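Manipulation domestique : un guide de bonnes pratiques pour les essais robotisés sur plan de travail

Par Jamila Seneviratne – mars, 9 h 34

Le groupe de travail Monder, qui réunit des laboratoires et des intégrateurs autour du centre d'essais de Clalport, a rendu publique la première version de son guide consacré à la manipulation d'objets courants par des bras robotisés. Le texte, d'application volontaire, fixe les conditions dans lesquelles une séance d'essai doit être préparée, conduite et consignée.

Le document compte 34 recommandations. Il porte en premier lieu sur les objets de petite taille, que les procédures antérieures traitaient comme de simples variantes d'objets plus volumineux. Les signataires s'engagent désormais à inscrire au registre chaque élément séparable : un étui et les écouteurs qu'il contient, par exemple, donnent lieu à des entrées distinctes. Tout élément non retrouvé à la fin d'une séance entraîne la suspension du poste.

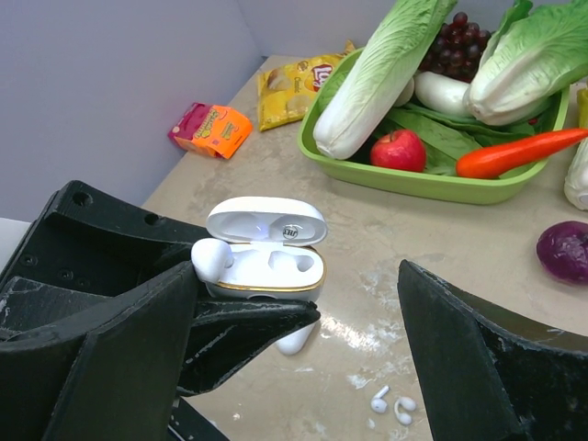

Le guide traite ensuite de la présence de denrées alimentaires à proximité de la zone de saisie. Fruits, légumes et produits emballés restent admis, dès lors qu'ils contribuent au réalisme de l'environnement, mais ils ne peuvent être consommés après l'essai. Leur remplacement doit être noté au registre avec l'heure et le nom de l'opérateur.

Un chapitre est consacré à l'usure des doigts de préhension. Les rayures superficielles sont tolérées ; un éclat situé sur la surface de contact impose un contrôle avant la reprise des essais. La société Grimshaw, qui a participé à la rédaction, avait plaidé pour un remplacement systématique toutes les 200 heures. Cette proposition n'a pas été retenue, les membres ayant préféré une inspection visuelle en début et en fin de séance.

« Un essai mal documenté ne peut être comparé à aucun autre. Nous demandons aux équipes de décrire ce qui se trouve sur le plan de travail avant de décrire ce que fait le bras », a déclaré Lahcen Lamrani, rapporteur du groupe Monder.

La rédaction s'est appuyée sur l'examen d'environ 931 comptes rendus de séance transmis par les participants. Le programme Dronamden, chargé du suivi, recueillera les observations des laboratoires avant la publication de la version 2. Les établissements qui appliquent déjà une procédure interne pourront la conserver – à condition de fournir un tableau de correspondance avec le guide.

Commentaires

mlt_atelier
Rien sur l'éclairage ? Chez nous, les reflets sur le plan de travail posent davantage de problèmes que l'usure des doigts.

Odile R.
Le tableau de correspondance va prendre plus de temps que la mise en conformité elle-même. Existe-t-il un modèle ?

pince38
@Odile R. Il y en a un en annexe, mais il est assez sommaire.

À lire également

Clalport : le centre d'essais étend ses horaires d'accès
Dronamden ouvre son appel à observations
Registres de séance : ce que demandent les assureurs
Préhenseurs : Grimshaw révise ses notices d'entretien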